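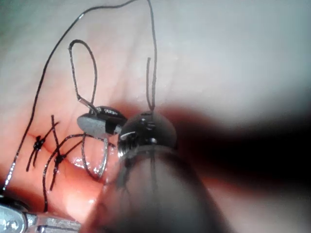

Short fiction

The Practice Pad

The pad came from Flastmont in a flat box, four to a box, and I was told to make each one last. It was pale and rubbery and it gave a little when you pressed it, like the heel of a hand.

I had sewn before. I hemmed curtains for Bolta for 3 years, 240 pairs one August, and I thought that would help. It didn't help much. Cloth lies where you put it. The pad pulled back at the thread, and if I pulled harder the edge puckered and I had to start again.

The course at Danotano wanted 1,000 stitches before they would let anyone move on. You wrote them down yourself in a book with a blue cover. I could have written anything. I thought about that on the bus home, and again in the bath.

On the first evening I made two that I was willing to keep. The thread was the hard part – there was always too much of it, and it wandered off over the pad and came back where I didn't want it. I learned to make the loop small and to leave it alone while I went looking for the end.

My mother rang at eight and asked what I had done all day.

"Two stitches," I said.

"On what?"

"On nothing. On a bit of rubber."

She said that was nice, and told me the price of the new boiler.

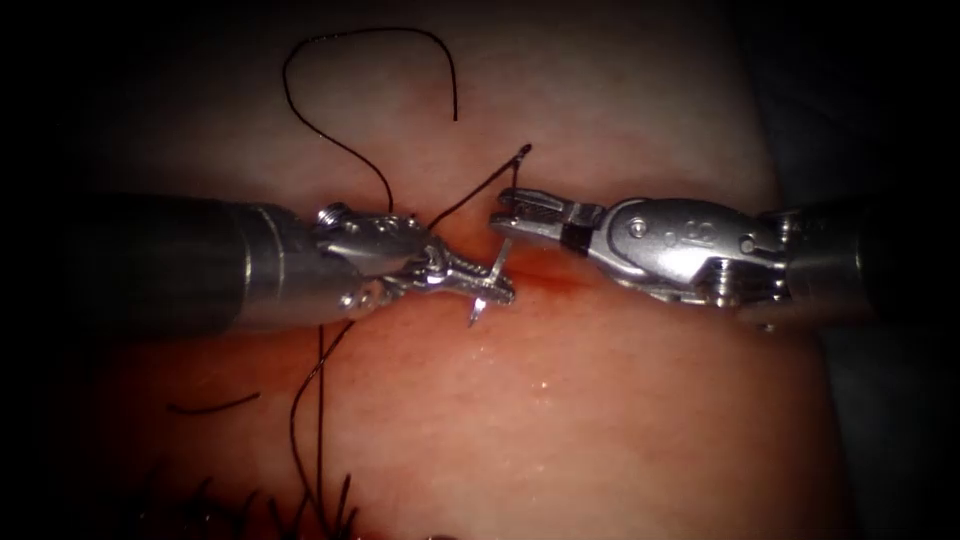

The needle, just left of the cut.

By the second week I had stopped thinking about curtains. I held the needle, looked at the cut, and waited until I knew where the point would go in. Sometimes that took a whole minute. The woman from Politis who marked our books walked past and stood behind me for a while – I could smell her coffee.

"What number is that?" she asked.

I told her. She wrote it down and went on to the next bench, and I put the needle in.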